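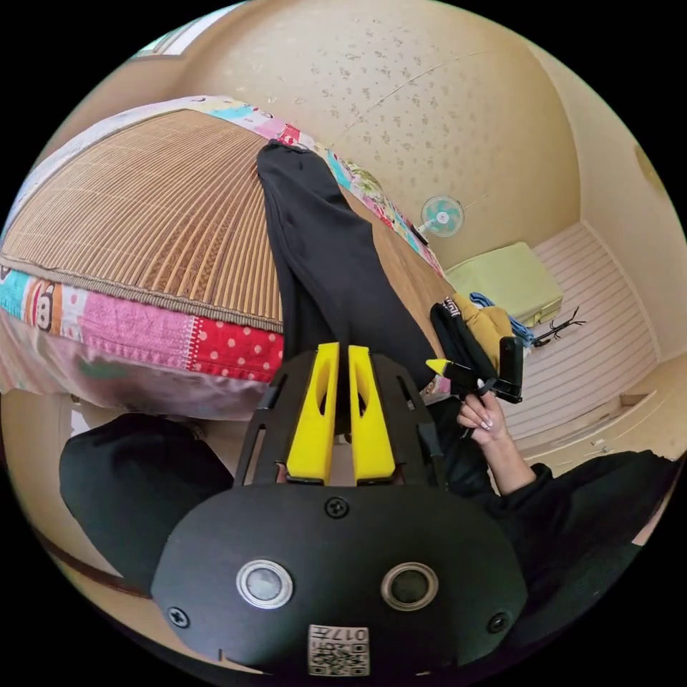
Black trousers laid lengthwise on a woven sleeping mat, with patchwork bedding underneath.

Folding and storing clothes: your questions

Last updated 9th February

Do I need a table for folding?
No. A bed is long enough for a pair of adult trousers, and most people at Rinlow fold on theirs. A firm surface helps, so a woven mat over the mattress works better than a soft duvet.

How should I fold trousers?
Put one leg on top of the other and smooth them from waist to hem. Fold the hems up to just below the waistband, then fold once more. For a drawer, fold into thirds at the last step so they will stand upright.

Will the mat mark my clothes?
A clean, dry mat shouldn't. Wipe it with a damp cloth and let it air before you start. Check for split strands, which can catch on knitwear.

Black fabric shows every bit of fluff. What can I do?
Wash dark things inside out and keep them away from towels. Go over them with a lint roller before folding. Brightly coloured covers should be washed separately the first few times.

How many pairs fit in a drawer?
The Gostwood drawer is 44 cm wide inside and takes five pairs standing up. Jeans are bulkier, so allow for four.

Should I fold or hang?
Hang anything with a pressed crease. Cotton and jersey trousers can be folded.

Can I fold clothes straight from the airer?
Yes, if the waistband and pockets are dry. Leave them another 20 minutes if you aren't sure.

Do you sell the drawer dividers separately?
Yes, in packs of five, under the Petridis name.

386 shares
5 comments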